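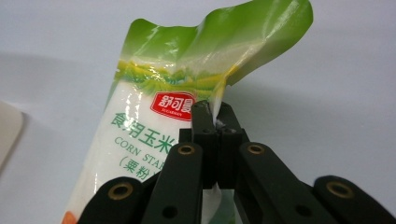 Špela Dimitrov

Apuntes de Construcción Mecatrónica en Taller Compartido
Unidad 2. La pinza manual Dinu: montaje, ajuste y prueba con envases flexibles
Taller Trolilero. Versión revisada el 2024-01-11

Objeto de la unidad

La presente unidad trata el montaje de una pinza manual de dedos paralelos, destinada a sostenerse con la mano y a registrar tareas sencillas de manipulación. El alumnado que haya cursado la unidad anterior dispone ya de las piezas impresas y del cuaderno de taller. Quienes se incorporen ahora deberán solicitar el juego de piezas con la referencia 2506, que incluye los eslabones, los bloques de los dedos, los casquillos y la tornillería. Las almohadillas se entregan por separado.

El montaje puede realizarse en el domicilio. La prueba final se efectúa en el taller, sobre la mesa común y en presencia de la persona responsable del turno.

2.1. Principio del mecanismo

La pinza Dinu emplea un sistema de eslabones articulados dispuestos simétricamente a ambos lados del eje central. Al accionar el gatillo, los eslabones exteriores e interiores giran sobre sus pivotes y los bloques de los dedos se aproximan. En un mecanismo bien montado, las dos caras de agarre conservan la misma orientación durante todo el recorrido. Toda desviación apreciable a simple vista indica holgura en alguno de los pivotes, o bien un eslabón colocado del revés, error frecuente en el primer montaje.

Los orificios de pivote situados en el extremo redondeado de los eslabones llevan un casquillo anular de tono latón, enrasado con el plástico. Los orificios lisos que quedan más abajo en el mismo brazo no lo necesitan y deben dejarse libres. No se admitirá el relleno de dichos orificios con adhesivo.

2.2. Colocación de los casquillos

El asiento del casquillo se repasa a mano antes de la inserción. La pieza impresa presenta a menudo un pequeño reborde en la primera capa, que se retira con cuchilla. A continuación se presenta el casquillo, se comprueba que entra recto y se presiona con el útil plano hasta que su borde coincide con la superficie del eslabón.

Si el casquillo sobresale, rozará con el eslabón contiguo al cerrar la pinza. Si queda hundido, el eje trabajará contra el plástico. En ambos casos se extrae y se repite la operación. Un eslabón del que se haya extraído el casquillo más de una vez se considera desechado.

2.3. Dedos y almohadillas

Los bloques de los dedos se atornillan antes de pegar las almohadillas. El orden inverso obliga a manipular el bloque por su cara de agarre y suele dejar restos de grasa en el adhesivo. La almohadilla se corta ligeramente mayor que la cara del bloque y se recorta una vez pegada, con la hoja apoyada en el canto.

Con el uso, los bordes se deshilachan y la superficie retiene polvo y pelusa. Un desgaste leve es admisible. La almohadilla se sustituye cuando el borde se levanta o cuando la cara de agarre deja de ser plana. Toda sustitución se anota en el cuaderno, con indicación del dedo afectado.

2.4. Comprobación en vacío

Antes de tomar objeto alguno se realizan más de 300 ciclos de apertura y cierre, distribuidos en varias series. Entre una serie y la siguiente se revisa el apriete de los ejes. El tornillo de pivote debe permitir el giro libre del eslabón sin juego lateral; en caso de duda, es preferible aflojar un cuarto de vuelta y repetir la serie.

Se mantendrá despejado el tramo entre los dedos y se verificará que, en la posición de máxima apertura, ningún eslabón toca la carcasa. 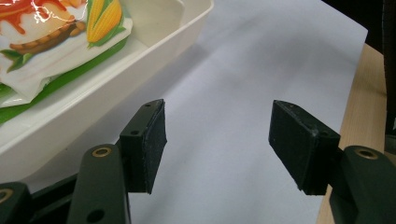 La apertura máxima se mide entre las caras interiores de las almohadillas, con la pinza apuntando hacia la mesa y sin forzar el gatillo más allá de su tope. El valor se toma tres veces y se consigna el menor. Conviene trabajar sobre una hoja grande de papel blanco extendida en la mesa, dado que facilita apreciar la simetría de los dedos y recoger los restos de material.

2.5. Prueba con envases flexibles

Los envases de película plástica constituyen la parte más exigente de la práctica. Un cuerpo rígido ofrece siempre la misma geometría a la pinza; una bolsa se arruga, cede y desplaza su contenido. En el taller se emplean bolsas de alimentos de uso corriente, tales como el almidón de maíz o los aperitivos, junto con una bandeja blanca de plástico con paredes levantadas.

El procedimiento es el siguiente. Se abre la pinza, se aproxima a una esquina o a un borde del envase y se cierra despacio hasta que la película queda sujeta entre las almohadillas. Antes de desplazar el envase se observa la dirección de las arrugas. Cuando irradian desde el punto de agarre, la película está sometida a tracción y debe reducirse el esfuerzo o buscarse un punto más próximo al centro de la masa.

Con bolsas de polvo fino se tendrá especial cuidado en las esquinas abiertas o rasgadas. El polvo que alcanza las almohadillas disminuye la adherencia y acaba por depositarse en los pivotes. Finalizada la serie, las caras de agarre se limpian con un paño seco y los eslabones con pincel. No se utilizará aire comprimido.

2.6. Registro y entrega

Cada participante completará la ficha 13 del cuaderno con los siguientes datos: apertura máxima medida, estado de los casquillos, estado de las almohadillas, envase utilizado y punto de agarre elegido. Los intentos fallidos se registran con el mismo detalle que los restantes.

La ficha se entrega junto con la pinza montada. Las pinzas con holgura lateral se devolverán para su corrección y podrán presentarse de nuevo hasta el cierre del trimestre. Las consultas sobre piezas de repuesto se dirigirán al mostrador del taller, indicando la referencia del juego.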